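Surgate – Engranajes rectos de plástico para mecanismos de baja carga

Inicio / Transmisión / Engranajes / Serie Surgate

Referencia de serie: Surgate R
Fabricante: Nieminen
Disponibilidad: bajo pedido
Pedido mínimo: 20 unidades por referencia

Descripción

La serie Surgate R comprende engranajes rectos de plástico inyectado para transmisiones de baja carga y velocidad moderada: temporizadores mecánicos, dosificadores, maquetas didácticas, alimentadores de papel y accionamientos manuales. El dentado es recto, con ángulo de presión de 20 grados. Los engranajes de un mismo módulo engranan entre sí con independencia del número de dientes.

El material estándar es poliacetal (POM). Para ambientes con humedad elevada se mantiene el mismo material; la poliamida se suministra solo a petición, dado que su absorción de agua altera la distancia entre centros y obliga a prever más juego. 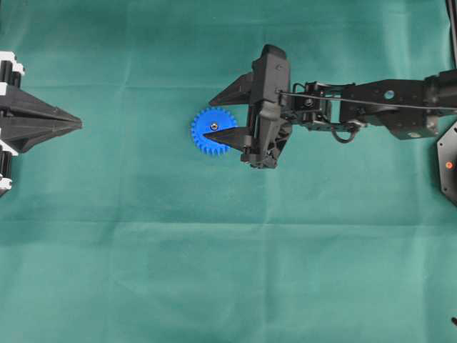

El color no modifica las propiedades mecánicas. Se utiliza como código de identificación en montajes con varios trenes de engranajes y puede indicarse en el pedido. Los lotes de distinta fecha pueden presentar diferencias leves de tono.

Características técnicas

Tipo: engranaje recto, dentado exterior
Ángulo de presión: 20°
Velocidad máxima recomendada: 400 rpm en servicio continuo
Fijación: agujero liso, prisionero o tornillo axial, según referencia
Lubricación: en seco, o grasa de silicona sin cargas sólidas
Eje recomendado: acero rectificado

Los valores corresponden a una pareja de engranajes del mismo material a temperatura ambiente. En parejas plástico-metal la disipación de calor mejora, pero el acabado superficial de la rueda metálica pasa a ser determinante para el desgaste.

Limpieza y preparación

Antes del montaje deben retirarse las rebabas del punto de inyección y cualquier fibra adherida a los flancos. El plástico acumula carga electrostática y retiene polvo textil con facilidad. Se recomienda aire seco a baja presión o un pincel antiestático. No deben emplearse ácidos fuertes ni productos clorados.

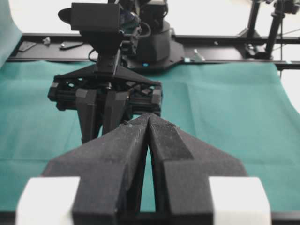
Polvo o fibras claras en los bordes superiores de dos piezas oscuras.

Montaje

1. Comprobar que el eje no presenta golpes ni marcas de apriete anteriores.
2. Introducir el engranaje a mano. Si requiere golpe, la tolerancia del eje no es correcta.
3. Ajustar la distancia entre centros dejando juego perceptible en toda la vuelta.
4. Apretar el tornillo sin deformar el cubo – en las referencias con prisionero, siempre sobre el plano del eje.
5. Girar el tren a mano 2 vueltas completas antes de conectar el accionamiento.

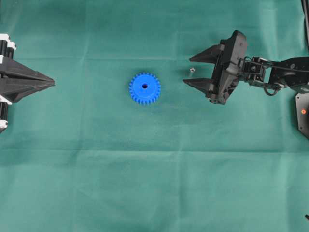 Si aparece un punto duro una vez por vuelta, la causa habitual es la excentricidad del eje. Si el punto duro se repite en cada diente, la distancia entre centros es insuficiente. En ninguno de los dos casos se corrige con grasa.

Compatibilidad

La serie engrana con las cremalleras Trudix del mismo módulo. Los engranajes Rarnance anteriores al cambio de catálogo de junio tienen otro ángulo de presión y no son intercambiables, aunque el diámetro exterior coincida.

Almacenamiento

Conservar en bolsa cerrada, en plano y sin peso encima. Evitar la exposición directa al sol – el POM sin estabilizar pierde resistencia con la radiación ultravioleta.
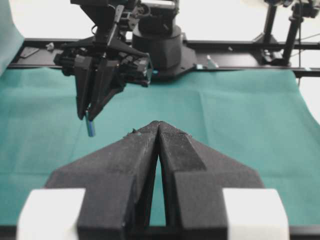 Motas pálidas junto a una punta, sobre material negro mate.

Documentación y consultas

Plano acotado y archivo STEP disponibles por correo, indicando la referencia completa. Consultas técnicas: Lenni Rautiainen. Pedidos y plazos: Santeri Räsänen.

Ficha revisada el 18 de diciembre de 2021. Sustituye a las versiones anteriores.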